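Wood Materials 2: Handout 5
Figure in Flat-Sawn and Rotary-Cut Surfaces
Instructor: Kanyarat Chantharasri. Lab: Fikri Setiawan, Wednesday section.

5.1 Terms

Grain is the direction of the fibers relative to the long axis of the board. Figure is the pattern seen on a face. The two words are used loosely in the trade, and the Midska catalog treats them as the same thing. In this course they are kept apart. A board can have straight grain and strong figure.

5.2 Cut and pattern

A quarter-sawn face meets the growth rings at close to a right angle and shows near-parallel lines. A flat-sawn face meets them at a tangent. Where the cut passes through a bulge or dip in the ring, the lines close into a point or an arch. Rotary cutting follows the ring around the log, so the same ring is crossed again and again and the lines wander.

In diffuse-porous woods such as maple and birch the contrast between earlywood and latewood is low. The figure is then faint and depends on the finish and the angle of the light -- check from two sides before grading.
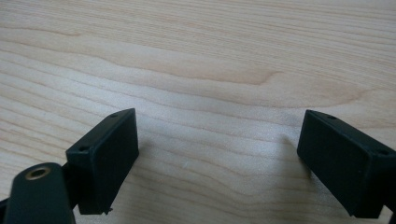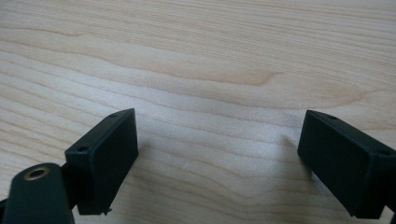

Pale wood tabletop, wavy grain, with a darker band in the upper part of both views.

Zelesier, June

5.3 Grading for the lab

Each group receives 20 offcuts. Record for each one:

Cut (quarter, flat, rotary, unknown)
Contrast (low, medium, high)
Slope of grain, as a ratio
Defects on the face

"Unknown" is an acceptable entry. A guess entered as a reading is not. Slope is measured with the scribe on the edge as well as the face; a face reading alone misses diving grain.

5.4 Movement

Tangential shrinkage is larger than radial shrinkage in nearly all species, and in many it is close to double. A flat-sawn board therefore moves more across its width and tends to cup. In veneer the core controls the movement, and the figure on the face says little about it.

Reading: Tanasarn, course reader, section 9. Problem set is due before the next lab. Samples are stored in cabinet 658; return them in the same order.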